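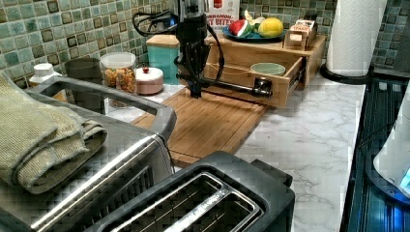 Progress report no. 4, kitchen cell at Hultholm
Fri 5 October
From: Kamran Soomro

Hello all,

A shorter one from me this time, as most of the month went on looking after the arm and not much of it on new tasks. I know the plan you signed off had us starting on the second set of drawer jobs by now. We're behind on that, and I'll come to it, but first the maintenance, which is where your money went.

The big thing was the cables. You may remember from my last report that the arm kept stopping with a joint fault whenever it reached down low. I'd blamed the motor, ordered a new one from Wevier and felt very pleased with myself. The new motor went in and the fault came straight back on the first morning! What was wrong was the cable run. It had been tied too tight near the top, so every low reach pulled on the connector a tiny bit until it lost contact. I've taken the ties off and let the cables hang in wide loops out to the side and down past the arm. It looks a bit scruffy, I admit, but we've now done over 300 low reaches without a single joint fault. The motor I took out tested fine on the bench, so we have a spare, and I've labelled it and put it on the shelf.

The slack does mean there's more for the arm to catch on. I've taught it a higher path when it crosses the back of the worktop so that the loops stay clear of the canisters and the tall things, and it only comes down once it's over the bit it wants. That adds 4 seconds to each move – annoying, but I'd sooner have that than cereal all over the floor.

The drawer is going better. We work with the little bamboo organiser on the counter, the one with a pull-out drawer and a flat top, and the arm has to come in level with the drawer front without knocking whatever is sitting on top. In August it was hitting the front edge on most tries. I found the end joint was sitting slightly low after every restart, so I've redone the zero position and now check it each morning with a steel rule. It takes me 15 minutes with a cup of tea. I've written the check up on one page so that whoever is in first can do it, and Agyeman have kindly agreed to print it on wipe-clean card for us.

We've also stopped tidying the counter before each run. It was making the arm look cleverer than it was. So the fruit plate stays on top of the organiser, a bowl stays in the drawer, the chopping board stays out and the toaster stays where people use it. The number of good runs dropped when we did this, as I warned you it might, and it's been creeping back since I sorted the zero position. I'll send the full table separately once I've checked the last two days of logs.

Things that still bother me:

The end joint has a bit of play in it. You can feel it if you wiggle it by hand. I've nipped up the screws twice and they work loose again, so I'm going to try thread lock next and then a new bracket if that fails.

The black hob glass throws reflections that upset the Skididley software when the sun comes round. We get odd stops in the afternoon. For now we pull the blind, and I'd like to try a matt mat over the glass when nobody's cooking.

Greasing. I'd put it down as a yearly job and I think it needs doing every three months. There's a gritty sound at the top of the travel that I don't like.

On money, we're inside the budget for parts, mostly thanks to not needing that motor after all (Wevier won't take it back, I did ask). I've spent 9 hours more on repairs than planned, and I've taken them out of the task-writing time, so the second set of drawer jobs moves to November. If that's a problem for anyone, please ring me this week and we can shuffle things.

Next up are the bracket, the grease and the mat, in that order. You're very welcome to come and watch a run – mornings are best, before the sun gets on the hob.

Kamran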